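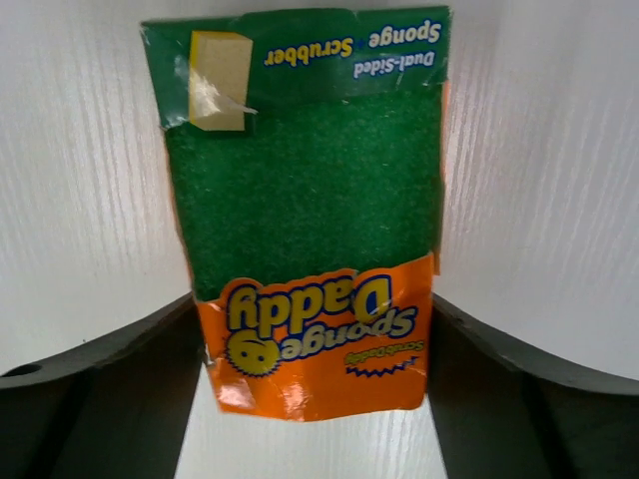 Sponge and Scrubber Care at the Sink

Dual-sided sponges have two working faces, and the two wear at different rates. The scrubber side normally goes first. Once it stops gripping baked-on starch, move the sponge to floor or bin duty and open a new one.

Before first use
Remove all cardboard and film. Rinse under warm water and squeeze until the water runs clear. Keep the card header if it lists care limits, and tape it inside the cabinet door.

Which side for what
Soft side: glassware, glazed plates, plastic tubs, painted enamel.
Scrubber side: stainless pots, oven racks, unfinished metal sheet pans.
Neither: nonstick coatings past their first scratches. Use a cloth.
Test the scrubber on a hidden spot before using it on acrylic, polished steel or laminate counters.

Daily routine
Rinse out food particles, squeeze twice, and stand the sponge on its long edge. Flat storage keeps the bottom face damp and it will smell by morning. A wire rack works better than a dish.

Weekly
Soak in 2 tablespoons of white vinegar to 2 cups of hot water for 9 minutes. Rinse well. Do not mix vinegar with bleach or use one straight after the other.

Spares
Store dry, away from the dishwasher vent. Packs with torn film are fine to use but should go to the front of the drawer. In August humidity, a lidded box is preferable to an open shelf.

Agustina Arancibia writes in that she snips one corner off any sponge used for raw meat boards. The cut can be felt with wet hands, and it survives the wash.

Next page: descaling the Gurkeo kettle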